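Heltville library adds evening hours, and a whole lot of new tables

Good news for anyone who has ever hunted for a seat at the Heltville library in August! The reading room is back open after a summer of work, and it now stays open until 9 in the evening. That gives people coming off the late shift at Graritz plenty of time to stop in, and the bus from Mernine still pulls up right at the front door.

The old carrels are gone. In their place are wide work tables, good lamps and outlets you can reach without crawling under anything.
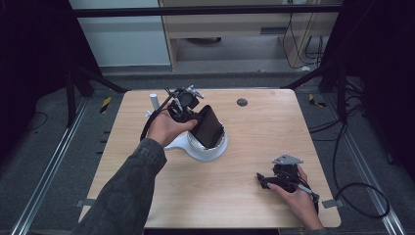 The shelves got plenty of love too. The library bought 344 new titles over the summer, with a big share of them going to the local history corner – a part of the building that had been starved for years. The Paulík collection of town maps, which had been in storage since 2000, is finally out where people can leaf through it. It's a treat, especially the hand-drawn sheets of the old mill streets.

Library cards are free for residents, and sign-up takes a few minutes at the front desk.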